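# Chapter 14: The Match Report

A match report tells readers who won, how, and why it mattered. Most are written in a hurry. A reporter at an evening game may have to file 765 words at the final whistle, with only the last paragraph or two left open for late goals. This chapter looks at how that work gets done and what separates a useful report from a list of events.

We follow one game throughout: Bullby against Katus, a second-round cup tie played in August in front of 1,754 people. Bullby won 3-2 after trailing at halftime. Two reporters covered it. Carla Harb wrote for the local paper in Bullby, and Jad Nassar filed for a regional sports site with readers in both towns. Their reports appear in full at the end of the chapter.

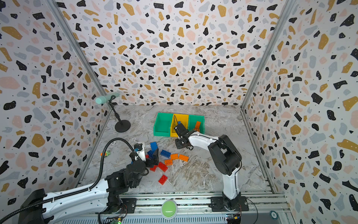
*Figure 14.1 Two robot arms in a walled enclosure.*

Harb opened with the winning goal, scored by Rima Saliba from a corner. Nassar opened with the Katus manager, Fouad Najjar, and his decision to take off a defender with the score level. Both openings are accurate. They differ in what each writer expected the reader to know already - Harb's readers had mostly heard the score, but wanted the goal again, while Nassar's needed a reason to care about a game between two small clubs.

Notes matter more than style at this stage. Harb keeps a running log with the minute in the left margin and a single line for each chance, foul, or substitution. She marks anything she wants to check with a circle. Nassar writes less during play and relies on the first ten minutes after the whistle, when he speaks to players.

## Before You Read

1. Find a report of a game you watched. Which moments did the writer leave out?
2. Write one opening sentence for that game for home fans and another for visiting fans.

Section 14.1 begins with the running log and the abbreviations reporters commonly use in it.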